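4.2 The crumple as a resting state

We began the Istamville study expecting to write about folding. Folding has steps, it has regional habits, and people love to argue over it, so it seemed the natural center for a paper on household linen. What we found in the 44 homes we visited was far more interesting! Most of the plain cloths we met — dish towels, napkins, dust cloths, the squares people keep for no fixed job — spent much of their lives in a loose heap, and their keepers had real skill in working with them that way.

Of the 2347 handlings in our notes, the ones we kept returning to were the small ones. A cloth is pinched near a corner, lifted a few inches, and given a shake. If a second corner falls free, the hand goes there next. If it doesn't, the cloth is set down and turned, and the search starts again from another ridge. Our participants did this while talking, while stirring a pot, and in one kitchen while reading a letter aloud. Asked how they had found the corner, they usually looked at the cloth again, as though the answer might be written on it.

White cloth deserves its own paragraph. With a printed or striped fabric, the pattern helps: a stripe that bends tells you where the layer bends. Plain white gives you only shadow and hem, and a crumpled white cloth (Figure 3) can show an edge that is simply the top of a fold. We were delighted by how often experienced folders touched such an edge, let go, and tried again without any sign of annoyance. Several ran a thumb along it first. A hem is thicker than a fold in thin cotton, and a thumb settles the matter quickly.

For the sorting sessions at the Clindwood hall we used the Memwood crumple scale, which runs from 1 (flat) to 16 (balled tight). The scale was drawn up for bed sheets, and it strains a little with small cloths. A napkin dropped from table height and a napkin squeezed in the fist can land on the same score, yet they come apart very differently. The dropped one opens with a shake. The squeezed one keeps its creases and has to be coaxed out from the middle, a point Theodorakopoulos makes about tablecloths and which we are happy to extend downward in size. We suggest adding a note on how the crumple was made wherever that is known.

The March sessions also gave us our favorite disagreement. Some folders smoothed first and looked for corners second; others would not smooth at all until they held two corners. Both groups were quick, and both thought the other way was plainly wrong.

Figure 3. White cloth in a crumpled state.
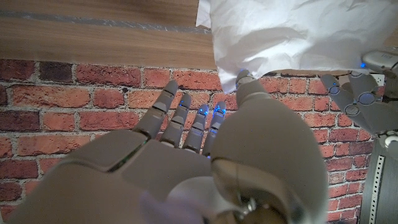

One participant, on reading a draft of this section, remarked that we had made too much of corners, and that with an old soft towel she takes hold of the middle of any side and lets the weight sort out the rest.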